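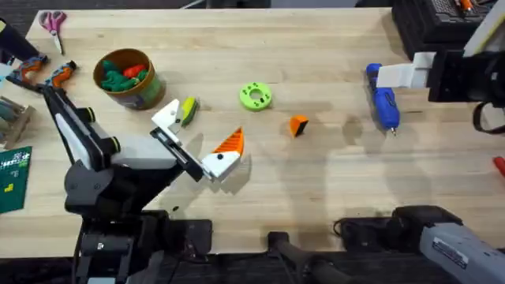 Tannous: stuck on level 116, is the jump even possible?

Mobile Games > Arcade and Puzzle > Piltolell

bramblefoot
23 November 2024
Right, I need help before I throw my phone in the pond. I've been playing Piltolell on and off since the summer and I've really enjoyed it (the bit with the collapsing library is brilliant!) but I've been stuck on level 116 for days. It's the one in the Tannous world where the floor tiles drop away in a spiral and you have to get over to the bell tower before the other players ring it.

I can get as far as the last gap every time. Then I jump, I clip the edge of the tower, and down I go. I've tried running up to it, I've tried standing still and jumping late, I've tried the springy boots. Same result. Is there a trick to it or do I need to pay for something?

mothwing_sal
Springy boots are your problem! They make you go higher but you lose distance, and that gap is all distance. Put the plain sandals back on and jump from the corner of the tile, the pointy bit facing the tower. I did it on my second go after swapping.

oldkettle
Disagree with the sandals. They work, but you're so slow through the spiral that someone else rings the bell first. I use the Cateo cape, the glide one. Hold jump at the top and you float across with loads to spare.

mothwing_sal
Well yes, but the Cateo cape costs 3087 gems. I've never had that many in my life. Not everybody is going to grind the daily races for weeks to get past one level.

oldkettle
I didn't grind, I just never spent any. You get loads from the chests in Solen if you go back and do the night versions. People rush through Solen and then moan they're skint in Tannous.

bramblefoot
Hang on, there are night versions? How do I get those? I finished Solen ages ago and just moved on.

oldkettle
Go to the map, scroll back to Solen and hold your finger on the moon in the corner. It goes dark and all the levels have a new chest in them. Some are nasty, mind. The one with the geese is horrible.

pudding_lane
The geese!! I had forgotten about the geese. I only got past them by hiding behind another player and letting him take the pecking. Sorry to that player, whoever you were.

On 116, I'm with Sal, the cape is overkill. Also it's a bit rubbish that the answer to everything lately is an expensive item. The early worlds were all about timing and now it feels like whoever has the best wardrobe wins. I don't mind the odd advert but I do mind turning up to a race in sandals against five capes.

oldkettle
It's a free game. They've got to make money somehow, and you can earn every item without paying. I've had it on my phone for 2 years and never given them a penny.

pudding_lane
You can earn them, sure, if you play every single day. I've got a job and a toddler. I get one go on the bus and maybe one before bed, and I'd like those to be a fair race.

greyhound_tea
Can I throw in a third option? Don't jump the last gap at all. When the spiral gets down to the last 6 tiles, there's a rope hanging on the left side of the tower, it's the same brown as the wall so it's easy to miss. Drop onto the ledge below and climb. It takes longer but you hardly ever fall, and most people are so busy bouncing off the tower that you still get there first.

mothwing_sal
A ROPE? I've played that level so many times and never seen a rope.

oldkettle
Are you sure that's 116? I think you mean the windmill level after it. There's definitely a rope on the windmill.

greyhound_tea
Definitely 116. You have to turn the camera right round, otherwise the tower hides it. The windmill one is a chain — different thing, and it swings.

oldkettle
Hm. I'll go and look, but I'm not convinced.

bramblefoot
Okay, report back! Tried the sandals first and got both feet on the ledge and then somebody with a cape landed on my head. Lovely. Then I turned the camera like greyhound_tea said and there is a rope. It's really hard to see, but it's there. Fell off it twice by pressing jump out of habit, so don't do that, just push up. Third time I rang the bell!! I made such a noise the dog left the room.

mothwing_sal
Hooray! Well done. Off to find this rope myself now.

oldkettle
Fine, I've been and looked, there's a rope. I still say the cape is quicker.

greyhound_tea
It is quicker, I'll give you that. I just haven't got one.

pudding_lane
Does anyone know if the December event is going to be races again or one of the team ones? I'm saving my tickets and I'd much prefer teams. Last time the snowball level was the most fun I've had in the game, even though we lost nearly all of them.

oldkettle
Not announced yet as far as I've seen. I'd hang on to the tickets either way, they carry over.

bramblefoot
Hoping for teams too. Pudding, add me if you like, same name in the game. I'm off to Solen to meet these geese.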